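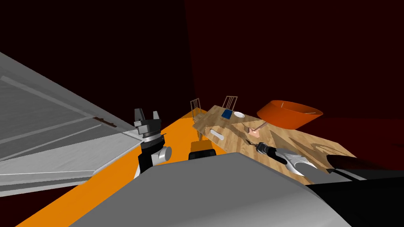 Around the House: Lamps, Tables and Helpers

Keeping a table lamp upright when the robot is clearing the table

I had quite a few letters after I mentioned, rather in passing, that our Tukby had knocked a lamp over, and as several of you seem to have had the same trouble I thought I'd set the whole business out properly, with what we did afterwards and what I'd do sooner if I had my time again.

For anyone who missed it, the job was a perfectly ordinary one. I had asked it to clear the dining table after lunch, it had taken the plates off without a murmur, and then on the last pass one arm reached low across the boards for a teaspoon and the side of the gripper met the foot of the lamp. Over went the lamp. The arm felt the bump and stopped, as it is meant to, but it stopped exactly where it was, with the lamp propped on it and the bulb lit and hot against a linen napkin. I was in the garden. By the time I came in there was a brown mark on the napkin the size of a penny and a smell I shan't forget in a hurry, and the shade was past saving. The repair to the wrist came to £389, which I could have spent on something much nicer!

The part that had gone wrong, according to the engineer at Ragab, was the distance setting. The robot keeps a margin around anything it has been told to leave alone, and ours was measuring from the middle of the forearm and forgetting the gripper altogether. An update had upset it back in January and I had never checked. So there was a fault, yes, but there was also me, leaving a lamp switched on next to a machine with two long arms and going off to look at the beans.

These days I try a new table layout in the practice room on the computer before I let anything happen in the real one. Mine has dark red walls and a bright orange floor (not my choice of colours, I hurry to add), with a long wooden table, a couple of chairs and a few bits and pieces to work around. In the view at the top of the page the left arm is held upright out of the way and the right arm is over the table, with its fingers just by the foot of the lamp. The lamp is leaning a great deal further than I'd ever want mine to. I find it much easier to be sensible about a leaning lamp when it is only on a screen.

Before you start it off

Switch the lamp off at the wall and let the bulb cool. If you do nothing else on this page, please do this one.

Move the lamp if you can. A sideboard, a window sill, the floor in the next room, anywhere the arms aren't going. If it has to stay, put it at the end of the table furthest from the robot and tell the robot to leave a clear 22 centimetres around the base. Then measure that yourself with a ruler from the tip of the fingers, with the machine switched off and the arm moved by hand if your model allows it.

Look at the flex as well. A dangling flex will catch on a wrist or an elbow joint and bring the lamp down from quite a distance, and I've seen it happen with a phone charger and a full milk jug. Tuck it behind the table leg and hold it there with one of those soft fabric ties you get for garden canes.

Take off runners and loose cloths. When a cloth is pulled, everything standing on it comes too, and the robot has no idea that the two are connected.

Pale things on pale wood seem to be harder for ours than dark ones. I put small items together on a tray with a dark lining now and let it lift those one at a time.

If it stops with something leaning on it

Stay out of reach of the arms and press the red stop button first, even if the arm looks quite still. Ours once decided to finish its movement after a pause, and I had my hand there.

Turn the lamp off at the socket. Don't reach across the arm for the little switch on the flex.

Once the power is off, take the weight of the lamp with one hand near the bottom of the stem before you touch the arm at all. Some arms go slack when the power goes and some lock solid, and you want to know which sort you have before there is a hot lamp resting on it. It'll be in the booklet, usually towards the back.

Don't press "resume". I know it's tempting, with half a table still to do, but send it back to its resting place and start the job afresh after you've moved whatever was in the way.

Have a look at the fingers and the wrist afterwards. Bits of broken bulb get into the collar and scratch. A soft dry paintbrush will fetch them out, and please wear gloves for it.

Setting the waiting arm

This was the change that made the most difference for us. With both arms left free, the idle one used to hover over the table near the front edge and drift about when the body turned. I've now asked for it to be kept pointing up, close to the body, whenever the other is reaching over. It does look as though it wants to ask a question in class, but it hasn't touched anything since. Run through it in the practice room, and look at the arm from more than one moment in the job, as it may be beautifully placed at the beginning and somewhere silly by the end.

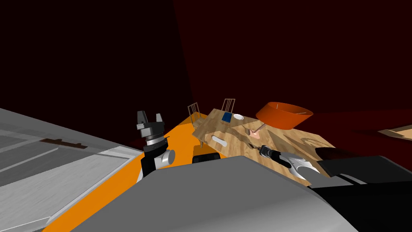

Anas Helmy writes from Brarkham: We had much the same thing with a standard lamp, and what caught us out was the chairs. Ours had been pushed in after supper when the robot had learnt the room with them pulled out, so it stood further back and stretched more than it should have. I'd add to your list that the chairs ought to go back where they were when the room was set up. I also put a heavier base on the lamp, and I've swapped to a cool-running bulb, so if it does go over again at least it won't scorch anything. My wife would still like me to stay in the room while it's working, and I mostly do.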